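Home Forums Automation Unanswered Members Log in

Can a two-finger gripper fold hand towels reliably yet?

Rawiri Bolger
We run the laundry side of a small guesthouse in Ormsby and fold 223 hand towels on a full day. A supplier has offered us a Tralden arm with a parallel gripper. Their demo used thin, flat cotton. Ours are plush, with a stitched border, and folded on a plain wooden desk.
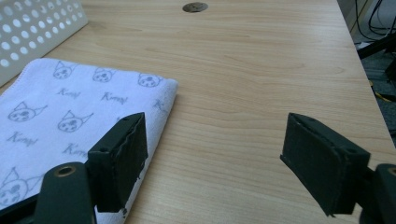

2 min read

The printed ones are the worst case, I suspect: white ground, gray cat faces, pale wood underneath. Can current systems find the edge and pick one layer without taking both?

Bevan Maihi
Finding the outline is the easy part. White on honey-colored wood gives enough contrast, and a straight fold segments well. The gray line print can produce false edges, so train on your own towels. Single-layer pickup is where you will lose time. With plush fabric we measured some 60 seconds per towel including retries. A person needs a fraction of that.

Jarrah Katene
just buy plain towels

Welington Barros
Agree with Bevan on layers. Two things to add. Pad surface matters more than grip force; a worn covering slips on pile. Also ask Tralden for a success rate over a full shift on your stock, starting from a crumpled heap. Ours did well from flat and poorly from the dryer basket. We went back to folding by hand in March and kept the arm for stacking.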